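Projektbericht Robotik-Praktikum, Gruppe Abubakari
Thema: Regeln und gute Praxis beim Arbeiten am humanoiden Roboter (Aufgabe Kurbel)
Bearbeitet von: Mawuli Darko
Abgabe: 18. Dezember 2021

1. Worum es geht

Kurzfassung, weil die Langfassung nicht mehr fertig wird. Aufgabe war, für die Kurbelaufgabe ein Regelblatt zu schreiben, das auch die nächste Gruppe benutzen kann. Das alte Blatt aus dem Projekt Istar hatte 66 Einzelregeln, gelesen hat das keiner von uns bis zum Ende. Unseres hat 10. Steht unten, aber nicht alle ausführlich.

Normen haben wir nur überflogen. ISO 10218 ist für Industrieroboter, passt also nur teilweise. ISO 12100 (Risikobeurteilung) war nützlicher, vor allem die Reihenfolge: erst Konstruktion, dann Schutzeinrichtung, dann Hinweise. Unser Blatt ist ehrlicherweise fast nur Stufe drei.

2. Arbeitsplatz

Roboter greift mit links den blauen Griff der Kurbel, rechts bleibt frei. Klingt simpel. Die meisten Diskussionen gab es trotzdem über die rechte Hand und über die Kabel.

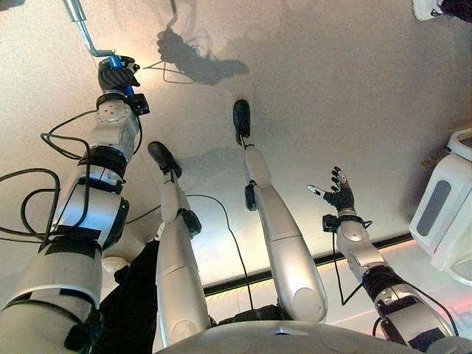
Regel 1 war am schnellsten geschrieben: vor dem Einschalten einmal alle Gelenke durch den geplanten Bereich denken und schauen, wo Kabel hängen bleiben können. Schlaufen am Arm sind nötig, sonst zieht es am Stecker. Aber zu große Schlaufen fangen sich am Ellbogen. Mindestmaß haben wir nicht festgelegt, das müsste man messen.

Regel 2: Die freie Hand hat eine feste Ruhestellung, offen, und die steht im Protokoll. Nicht "irgendwo rechts". Im November hatten wir drei verschiedene Ruhestellungen in einem Datensatz, die Läufe waren nicht vergleichbar.

3. Personen im Bereich

Hier wurde am meisten gestritten. Vorschlag 1: niemand auf der Fläche solange Motoren an sind. Vorschlag 2: eine Person darf, mit Not-Halt in der Hand. Am Ende Vorschlag 2, mit Zusatz:

– Wer auf der Fläche ist, sagt es laut an, vor dem Betreten und beim Rausgehen.
– Geschlossene Schuhe, keine Socken.
– Nicht in Reichweite der Arme sitzen, auch nicht seitlich.
– Eine zweite Person nur, wenn der Roboter im Halt ist.
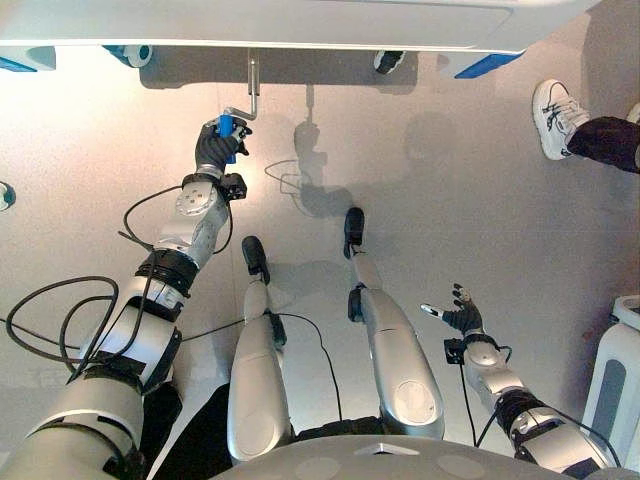
Der Zusatz mit dem Ansagen kommt aus dem Flilbridge-Leitfaden, den uns die Betreuung gegeben hat. Haben wir erst für übertrieben gehalten. Nach einer Woche macht man es automatisch. Was fehlt: eine Bodenmarkierung für die Reichweite. Klebeband war bestellt, kam aber nicht rechtzeitig.

4. Ablauf pro Lauf

Schritt 1: Not-Halt drücken, prüfen, zurücksetzen. Jeden Morgen und nach jedem Umbau.
Schritt 2: Kabel kontrollieren, auch die zwischen den Beinen.
Schritt 3: Langsame Probefahrt, Hand leer.
Schritt 4: Greifen, 5 Sekunden halten, erst dann drehen.
Schritt 5: Nach dem Lauf Hand öffnen, zurückfahren, Eintrag in Graker (unser Protokolltool) mit Initialen.

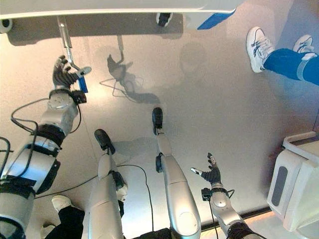
5. Auswertung

Insgesamt 251 Einträge in Graker. Davon rund ein Viertel unvollständig, meistens fehlen die Initialen oder das Feld für den Abbruchgrund. Das ist für eine Nachverfolgung zu viel. Abbruchgrund ist jetzt Pflichtfeld, seitdem besser.

Schritt 3 wurde am häufigsten ausgelassen, vorallem abends. Wir haben dazu keine saubere Statistik, nur das was die Leute selber zugegeben haben.

Offen ist auch die Frage der Griffkraft. Das Blatt sagt nur "so niedrig wie möglich", damit kann man wenig anfangen. Bräuchte einen Zahlenwert pro Hand und eine Abschaltschwelle, wenn die Kurbel klemmt – dafür hätte man den Hebelarm ausmessen müssen.

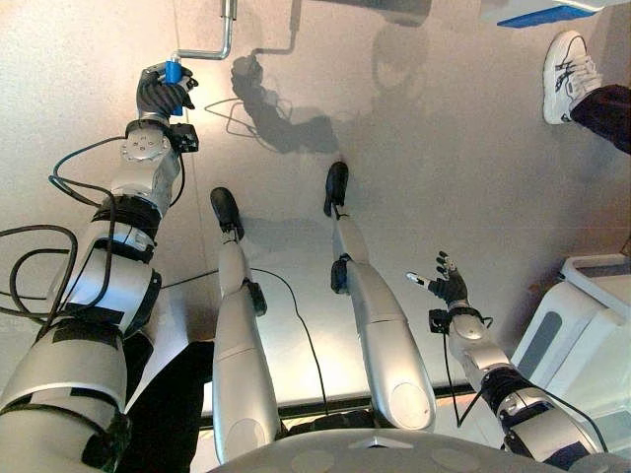 Nächste Gruppe sollte ausserdem klären, wer freigibt. Bei uns war es immer wer gerade am Rechner saß, das ist keine Regel. Besser: eine Person pro Tag, Name an der Tür, die gibt frei und hat das letzte Wort beim Abbruch.

6. Noch zu tun

– Bodenmarkierung kleben
– Kraftgrenze festlegen
– Regelblatt auf eine Seite kürzen, größere Schrift
– Risikobeurteilung nach ISO 12100 richtig machen, Tabelle ist angefangen (liegt im Gruppenordner)
– Englische Fassung, Regeln 6 bis 10 fehlen noch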